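The Greyhound at Number Four

I never wanted a greyhound. I want that written down somewhere, because Verena tells everybody at Clivside that I rang up begging for one, and I did no such thing. I rang up about a cat.

What happened was this. My wife's old cat had gone in February and the house had got very quiet, and I'd got into the habit of leaving the radio on in the kitchen when I went out, so there'd be a voice when I came back. One day I came in and the voice was talking about guttering and I thought, right, enough, and I rang the rescue. Verena Bachmann picked up. She asked did I have a garden, and was it fenced, and did I work, and I said yes, yes, and not since my knees. Then she said, 'And how do you feel about long legs?'

I thought she was being personal.

So that was how I met Ballon. He was standing in the last kennel with his back to me, all bones and elbows, the colour of weak tea, with one ear up and the other folded over like an envelope. He'd raced under some other name, a grand one, and hadn't won anything. He was nine. He'd been at Clivside longer than any dog they had, and when Verena said his name he turned his head very slowly and looked at me as if I'd come to read the meter.

'He doesn't really do people,' she said.

'Nor do I,' I said, and she went off to get the forms.

The first week he wouldn't come in the kitchen. It was the lino. He'd stand on the carpet in the hall with his toes right up to the metal strip and stare at his bowl, and I'd stand by the bowl and stare at him. I tried chicken. I tried sardines, which stank the place out. I tried going out and pretending I didn't care, and watched him through the window from behind the water butt, and he watched me right back. In the end I bought a carpet runner from Frandsen, the big shop out by the ring road, and laid it from the hall to the bowl like he was going up to collect a medal. He walked down it straight away. Ate the lot. Walked back.

I've still got that runner. It's got a bald patch where he turned round.

He was no trouble, I'll say that. He slept twenty hours a day on my wife's end of the settee with his legs in the air, and in the evenings we'd go up the lane to the top gate and stand there. That was the whole walk, up and stand and back. He liked to look at the field. I used to talk to him up there, just rubbish, the price of things, what I'd said to the man at the chemist's and what I should have said. He was a good listener on account of the ear.

It was at the gate that we got to know Hortensia Orellana, from the bungalow. She had a terrier called Karnari, a tiny furious thing that hated every dog in the parish and fell for Ballon like a brick down a well. She'd run underneath him. Just stand there, under his belly, glaring out at the world between his front legs, and he'd look off over the field as if it wasn't happening. Hortensia and I had lived four doors apart for years and never said more than good morning. Now we were out there every night in all weathers, because how do you get a terrier out from under a greyhound? You don't. You wait.

She told me about her daughter Violeta, who was Violeta Riquelme since she got married, and about the grandson, Santino, though he was Ocampo after his own father, and I got lost in it all and had to have it drawn on the back of a bus timetable. Santino was away studying something with engineering in it. She was very proud and couldn't explain a word of it. He sent her pictures and she'd hold the phone out at arm's length in the dusk, and I'd hold it out at the length of my arm, which is a bit longer, and between us we'd make something of it.

Then Ballon started limping.

It was nothing to begin with. A bit short on the front left, worse in the mornings. I thought it was the cold. I thought it was his age, and I thought it was the runner, and I took that up and put it down again the other way about. I thought all sorts of things so as not to think the one thing. Greyhound people know what I mean. Hortensia said, 'You'll want to get that looked at,' and I said I would, and I didn't, and two nights later she said it again in a different voice.

Onni Kauppinen was the vet. Big soft Finnish lad, hands like shovels. He got right down on the floor with Ballon, didn't make him go up on the table, and felt along the leg so gently that the dog fell asleep on him. They took the X-ray that afternoon. I sat in the waiting room next to a woman with a rabbit in a shopping bag, reading the same poster about ticks until I could have recited it.

He said it was a toe.

'A toe?' I said.

'A toe,' said Onni. 'An old break, from the racing, I think. It healed badly and now there is arthritis. It must be very sore. I would like to take it off.'

I'm afraid I laughed. Then I wasn't laughing, and he went and found me a paper towel. I'd buried that dog a dozen times in the night, you see. I'd picked out the spot under the pear tree. And it was a toe!

It was 1190 pounds, that toe. I had 700 put by in the building society, which had been meant for the boiler, and I stood there at the desk doing sums on my fingers like a child. I hadn't told a soul. But Karnari's owner can read me like a newspaper, and when I got home Verena had already been on the phone, and there was a fund at Clivside for the older dogs once they'd been homed, which I'd never heard of, and that would see to the rest. I said I couldn't possibly. Verena said it wasn't for me, it was for the dog, and would I stop being so grand about it.

The operation was on 13/12/2021. I know that because it's on the bill, and the bill's in the drawer with the good scissors. I took him in at eight with his blanket and he went off down the corridor with Onni and never looked round. He doesn't do goodbyes.

Hortensia said I wasn't to sit at home on my own with it, so I went and sat in hers. She gave me soup. She'd got the phone propped against the pepper and was going through Santino's pictures for me from the start of term, every last one, to keep my mind off. His halls. A pigeon on his windowsill. A pie. A box with buttons on it.

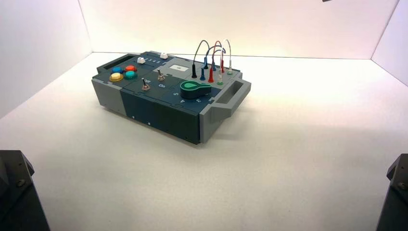

The grey and blue one. Hortensia's favourite, after the pigeon.

'Isn't that smart,' she said. 'Look how clean.'

I said it was very clean. I said it'd look nice on a shelf. We both looked at it for a good long while with our soup going cold, two people who couldn't have told you the first thing about it, and Karnari lay across my feet, which she had never done before and has never done since. And then the phone rang, right there in our hands, and the pair of us nearly went through the ceiling.

It was only Violeta, wanting to know about parking.

Onni rang at twenty past two. All fine, he said. Awake, and cross, and had eaten a bowl of something meant for the spaniel next door.

I fetched him home that night with a bright green bandage on and a face like a duke in a taxi. He wasn't allowed stairs, so I slept on the floor by the settee for a week, which did my knees no good, and every time I opened my eyes there was this long nose hanging over me, breathing fish. He had to wear a plastic bag on the foot to go out. He wouldn't lift his leg while I was looking at the bag. We came to an arrangement where I looked at the pear tree.

It was well into the new year before we got up the lane again. I'd told Hortensia not to say anything to Karnari, which shows you the state I was in. We went very slowly. He stopped at every gatepost to have a think. But when we came round the bend, there was that terrier at the top, already shouting, and he put his one good ear up, and then, I swear to you, he trotted. Four or five steps. Nothing you'd have put money on.

She went straight underneath and turned round and sat down.

'Well,' said Hortensia, 'that's us here till dark, then.' And she'd brought a flask, so I suppose she'd known.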